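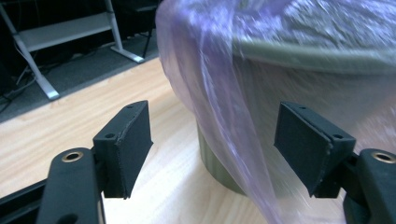

Die Berufung

Der Berufungsausschuss der Zahnklinik Stititz trat an einem Donnerstag im Mai zusammen, um über die Leitung der Abteilung für Parodontologie zu beraten. Den Mitgliedern lag die Bewerbung des Oberarztes Dr. Dinesh Chettiar vor, 279 Seiten einschließlich der Anlagen. Den Vorsitz führte Professor Gualtiero Benedetti, der die Abteilung dreizehn Jahre geleitet hatte und satzungsgemäß bei der Wahl seines Nachfolgers nicht stimmberechtigt war.

Zunächst wurde der Werdegang verlesen. Studium in Prornstead, Approbation, Weiterbildung an derselben Fakultät, anschließend eine Forschungsstelle am Institut Ruotsalainen, Gegenstand: die Regeneration des Zahnhalteapparates. Zwischen dem Ende der Forschungsstelle und dem Eintritt in die Klinik Stititz lagen zwei Jahre, zu denen die Unterlagen keine Angaben enthielten.

Die Vertreterin der Verwaltung bat um Aufklärung. Dr. Chettiar wurde hereingerufen und nahm am unteren Ende des Tisches Platz.

»Ich war in Fondar«, sagte er. »Mein Vater führte dort eine Praxis. Er konnte sie nicht mehr führen.«

»In welcher Eigenschaft waren Sie tätig?«

»Als sein Assistent. Später ohne ihn.«

Die Vertreterin der Verwaltung vermerkte dies. Sie fragte, weshalb eine Tätigkeit in eigener Praxis im Lebenslauf nicht aufgeführt sei, und Dr. Chettiar erwiderte, es habe sich um 600 Patienten gehandelt und um einen einzigen Behandlungsstuhl; veröffentlicht habe er in dieser Zeit nichts. Er habe angenommen, der Ausschuss interessiere sich für Veröffentlichungen.

Professor Benedetti blätterte in der Akte. Er hatte am Vorabend die Anlage 13 gelesen, ein Schreiben ohne Briefkopf, das offenbar versehentlich zwischen die Zeugnisse geraten war. Darin bedankte sich eine Frau aus Fondar dafür, dass der junge Herr Doktor dem alten Herrn Doktor bis zuletzt den weißen Kittel gebügelt und ihn jeden Morgen an den Empfang gesetzt habe, wo er die Patienten mit Namen begrüßte — meistens mit dem falschen.

»Gehört die Anlage 13 zu Ihrer Bewerbung?«, fragte er.

Dr. Chettiar ließ sich das Blatt reichen. Er las es länger, als seine Kürze es erforderte.

»Nein«, sagte er. »Ich bitte, sie herauszunehmen.«

Dem Antrag wurde stattgegeben. Professor Benedetti löste das Blatt aus der Heftung, faltete es einmal und übergab es seinem Eigentümer. Im Protokoll wurde festgehalten, die Unterlagen seien nunmehr vollständig. Sodann verließen beide Herren den Raum, der eine als Bewerber, der andere als nicht Stimmberechtigter, und warteten auf dem Flur nebeneinander auf das Ergebnis.

»Wie hat er Sie genannt?«, fragte Benedetti nach einer Weile.

»Herr Kollege«, sagte Chettiar.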